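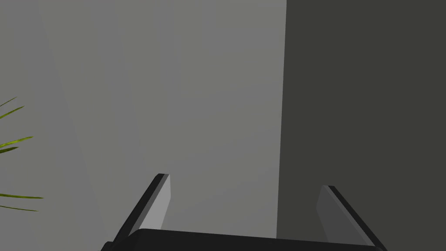
Brusix folding step stool

I bought this in April for the top pantry shelves and I love it! It opens with one hand, folds flat enough to slide in beside the fridge, and the feet don't skid on tile (my old one did, constantly). Rated to 300 pounds. I paid $40, and my neighbor Taner Gökçe got the smaller Prodden for $20, but his wobbles on the top step. Only gripe is the latch, which was stiff for the first week or so. A drop of oil fixed it. Already thinking of getting a second one for the garage.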